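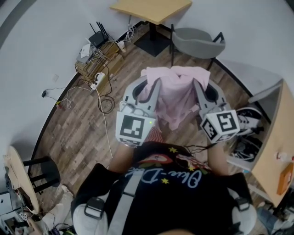 Getting wrinkles out of linen napkins without an iron?

Posted by Osia_21, May 22, 2024

I found a stack of old linen napkins at a yard sale and I love them! They come out of the washer looking like balled-up paper though, and I don't own an iron. Dinner for 10 coming up. Any tricks?

Hafiz Lubis
Oh, you're in for a treat, old linen is the best! Take them out of the washer while they're still good and damp, snap each one hard by two corners, then smooth it flat on a clean counter with your palms. Work from the middle out and pull the hems straight as you go - the hems are where it always goes wrong. Leave them there overnight. They dry almost crisp, and I like them better than ironed ones. Skip the fabric softener, it makes them go limp and they won't soak up anything.

derbygirl100
dryer on low w/ a wet washcloth, 10 min. done

Lefèvre
Seconding Hafiz! If you run out of counter, a tiled shower wall works great too (wipe it down first). Press them on wet and they peel off flat when dry. I did all my Thanksgiving napkins that way last November and my sister asked where I'd bought them!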